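De: Leidy Lozano
Para: Lista de evaluación de equipos
Fecha: 18 Jul 2023
Asunto: Re: Servicio de puesta en marcha Sidska para manipulación de piezas pequeñas

Estimados colegas:

En respuesta a la consulta de Gebhard Imhof, que se reproduce a continuación, remito las observaciones de nuestro grupo sobre el paquete que Sidska comercializa con el nombre de Prila.

> El 27 de June, Gebhard Imhof escribió:
> Nuestro departamento estudia la contratación del paquete Prila en
> su modalidad anual. Agradeceríamos conocer la experiencia de
> quienes ya lo tengan en evaluación, en particular respecto de:
> el alcance real de la puesta en marcha, el tratamiento de objetos
> de forma irregular y las condiciones de soporte. La documentación
> comercial es escasa en los tres puntos.

La oferta comprende la instalación del software de control, la configuración de la pinza de dos dedos y una jornada de formación para el personal. El brazo, la mesa y los recipientes corren por cuenta del cliente. Para la evaluación se fijó una tarea de traslado de frutas y hortalizas entre una bandeja de madera de bordes bajos y un cuenco de plástico verde translúcido, sobre una mesa redonda de color blanco.

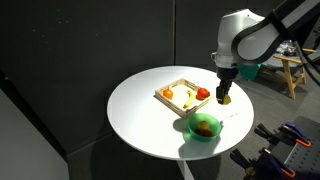

La propuesta de Sidska incluye 300 ejecuciones supervisadas por su técnico. En nuestro caso se han completado 136 hasta la fecha y el resto está programado para después del receso. No consideramos oportuno comunicar una tasa de éxito con la serie incompleta; Krystyna Dudek distribuirá el cuadro definitivo a quienes lo soliciten.

Sobre los objetos irregulares, el procedimiento de ajuste de la apertura de la pinza está bien documentado para piezas redondeadas. Para piezas alargadas, el manual remite a un anexo que no figuraba en la entrega y que hubo que reclamar por escrito. Recomendamos exigirlo antes de la firma.

También conviene revisar el recorrido de los cables de la pinza. La guía de montaje dedica a este asunto un solo párrafo y no indica la holgura necesaria cuando la muñeca gira sobre la superficie de trabajo. Bogumił Kaczorowski ha redactado una nota interna de dos páginas, que puede consultarse en el archivo de la lista.
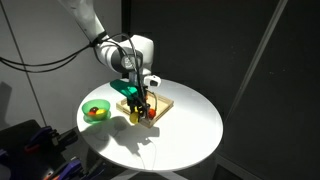
En cuanto al soporte, el contrato básico cubre consultas por correo electrónico. La asistencia presencial se factura aparte, a 380 euros por visita, y la ampliación de la formación a un segundo turno tiene un coste de 700 euros. Ambos importes proceden del presupuesto que recibimos y no incluyen impuestos. Los desplazamientos se gestionan desde la oficina de Clundden, con la que debe acordarse la fecha por anticipado.

Queda pendiente la comparación con la propuesta de Marciniak, cuyo alcance es distinto, al no contemplar la formación. Normand Chisholm coordina ese expediente y atenderá las preguntas que se le dirijan a través de esta misma lista.

Con los elementos disponibles, nuestro grupo no se opone a la contratación, si bien aconseja solicitar un periodo de prueba antes de suscribir la modalidad anual y hacer constar en el pedido la entrega íntegra de los anexos técnicos.

Se ruega a los miembros que tengan presupuestos posteriores al nuestro que los remitan a la lista, para cotejar las tarifas de asistencia.

Atentamente,

Leidy Lozano
Grupo de Evaluación de Equipos Automatizados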